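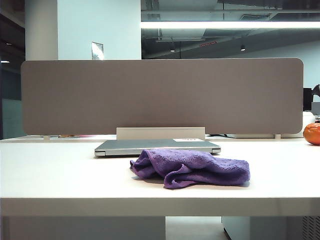 Correia Desk Divider, Fabric, Clamp Mount

Sold by Bitov Office Supply

The Correia is an upright fabric panel for desks that face each other. It stands along the line where the two desktops meet and gives each person some screening from the one opposite. The corners are rounded. The fabric is a soft felt with a matte surface, and the bracket and feet are white to go with white desktops.

We have carried the Correia since we opened the Curnport showroom, and it is the divider we sell most of for shared desks. It is a simple product with few parts. Most customers put it up themselves.

What it does

The panel blocks the direct line of sight between two people who are both sitting down. If you stand up, you can see over it and talk to the person on the other side. It takes the edge off voices and keyboard noise at close range. It will not make a noisy office quiet, and we don't sell it as an acoustic wall. If noise is your main problem, look at the Urnden ceiling panels or ask us about full-height screens.

It also keeps papers and small things from drifting across to the other desk. A narrow gap is left under the panel so that cables can pass from one side to the other. Very small items can still go through the gap.

How it is held

A bracket at the bottom center clamps the panel to the desk. Two short feet, one toward each end, hold the lower edge just above the desktop and keep the panel from rocking. The feet rest on the surface and are not screwed down. No drilling is needed.

The space right in front of the bracket can be used as normal. A closed laptop will lie flat there with the panel standing behind it, and there is still room in front for whatever else you keep on the desk. 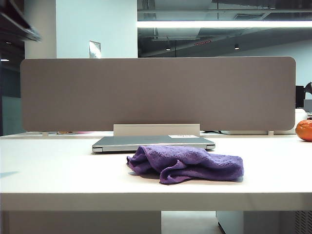 Color

The standard color is Taupe. It is a grayish brown, and it looks more gray or more brown depending on the light in the room. If you are matching chairs or carpet, ask for a fabric swatch before you order. Swatches are free and go out by regular mail. Please don't choose from a screen if the match matters to you.

Other colors are made to order and can't be returned.

What's in the carton

Fabric panel, 2000 mm long
Center clamp bracket, white
Support feet, white, 2
Hex key
Instruction sheet

Putting it up

Clear the middle of the desk and wipe the edge where the bracket will go. Dust or crumbs under the clamp can mark the desktop when you tighten it.

Lay the panel on its face on a clean blanket or on the carton. Slide the feet onto the lower edge, then fit the bracket at the center. Leave the bracket screws a little loose.

Lift the panel onto the desk with one person at each end. Set the bracket over the desk edge, check that the panel is straight, and tighten the screws by hand with the hex key. Do not use a power driver. Push lightly on each end when you are done. If one end moves, check that the foot on that side is touching the desk.

To move the panel later, loosen the bracket first. Don't drag it.

Cleaning

Dust the fabric with a dry microfiber cloth or a vacuum with a brush head. For a spot, dampen a clean cloth with water and dab it. Rubbing hard will raise the felt and leave a shiny patch. Try the cloth on a low corner first, as strongly colored cloths can give off dye when they are new. Spray cleaners should be kept off the panel. They are fine on the bracket and feet if you wipe them dry afterward.

Food and drinks near the panel are the usual cause of stains. Coffee comes out fairly well if you get to it the same day. Fruit juice is harder.

Will it fit my desk?

The Correia is made for flat desktops with a straight back edge. It can be used on a single desk or between two desks standing back to back. For back-to-back desks, you need enough space between the tops for the clamp to pass through. If yours are pushed tight together, pull one back a little before you start.

It does not fit glass tops, curved edges, or desks with a raised lip. For sit-stand desks, the panel must be clamped to one desk only, and the feet have to rest on that same desk. It will then go up and down with it.

If you aren't sure, send us a photo of the back edge of your desk and we'll tell you.

Ordering and delivery

Taupe panels are normally in stock in Curnport. Orders over $300 ship free. The panel comes in one long carton, and someone needs to be there to sign for it. Check the corners of the carton before you sign, and write any damage on the delivery slip.

Unused panels in Taupe can be returned in the original carton. Replacement feet and brackets are sold separately under Correia Spare Parts.

Page updated Jun 26, 2018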